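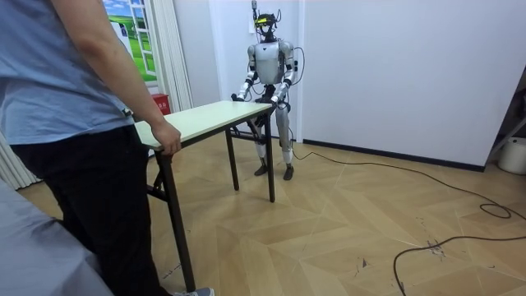

Nayeli Ledesma asked after the last session whether a folding table has to be carried by its short edges at all, given that the long edges are easier to reach. For two people, yes. Notes follow.

Home | Syllabus | Handouts | Labs | Contact

Handout 9 – Two-person carries: folding tables
Trí Quách, February

1. Grip. Each carrier takes one short edge. Fingers go around the lip of the top, clear of the leg hinges. A hand at a corner gives good control in turns but lets the opposite corner drop, so use both hands for the lift itself.

2. Load. For a uniform top held level at its ends, each carrier supports half the weight. The Ocampo table used in lab has a mass of 33 kg with its legs, or 16.5 kg per end. Tilting the top shifts load toward the lower end when the hands are below the center of mass. On stairs the stronger carrier goes below.

3. Legs. For a move within one room the legs may stay open. Check that the braces are locked, then lift until all feet clear the floor. Do not drag: side load on an open leg is taken by the hinge rivets. Through a doorway, fold the legs and turn the top on its long edge.

4. Calls. One carrier calls "lift," "stop" and "down." The other repeats the word before moving. In a turn, the inside carrier shortens step – the outside carrier sets the pace.

5. Setting down. Lower both ends together. Fingers come off the lip last.

Exercise: a 649 N table is held level, with its center of mass one third of its length from end A. Find the load at each end.

Last updated: Sunday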